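Weekend and Evening Hosts Wanted, Visser House, Boludlow

Visser House is looking for two part-time hosts to join us from May, and if you like people, old buildings and a good long chat over a pot of tea, we would love to hear from you.

We are a small guesthouse and meeting place on the edge of Boludlow, with 21 beds, a shared kitchen, and a big front room that gets borrowed by everyone from the quilting circle to the chess club. Guests come for the walking trails, for weddings in town, and quite often just because their grandparents used to live nearby and they want to see the place for themselves. 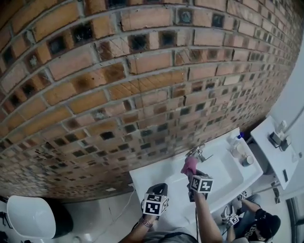

A host is the first face people meet. You would check guests in, show them where the extra blankets live, answer the phone, take bookings in Clilora (our reservation system, which is friendlier than it looks), and keep the shared rooms pleasant between the morning cleaning and bedtime. There is some light tidying in the work, and a fair amount of finding lost phone chargers, but most of it is talking and listening.

Evening shifts start at 4 p.m. and finish at 10 p.m. Weekend day shifts start at 7 a.m., when the early walkers want their coffee, and run until 2 p.m. Each host can expect 46 hours a month to begin with, and more in the summer if you would like them.
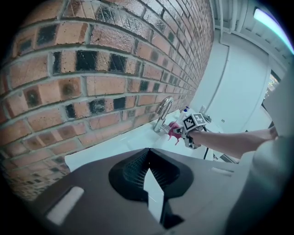
You don't need hotel experience. Our last host came to us from a garden center and was wonderful at it! We do ask that you are at least 18, comfortable on your own in the evening, and able to carry a suitcase up one flight of stairs. A second language would be a lovely bonus, and so would a head for local history, as guests do ask.

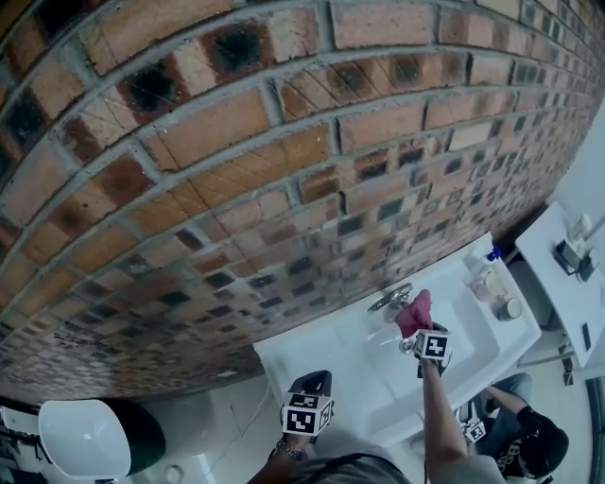
The sink and the brick wall behind it

We pay by the hour, every two weeks, with a little extra on holidays. You would get a warm meal on every shift, free parking, and two nights a year in any of our rooms for family or friends. Piltex, who supply our linens, also give our staff a discount on towels and bedding.

Training takes four shifts, all paid, alongside Oratile Motaung, our house manager, who has been here longer than some of the furniture.

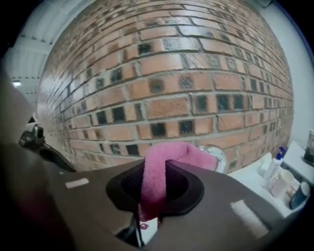 To apply, write us a letter or an email telling us a bit about yourself and which shifts would suit you. A resume is welcome but a page in your own words is better. Please address it to Ruan Mkhize, Visser House, P.O. Box 1054, Boludlow, or drop it off at the front desk any afternoon. We answer every letter, and we'll invite a few people over for coffee and a look around before we decide.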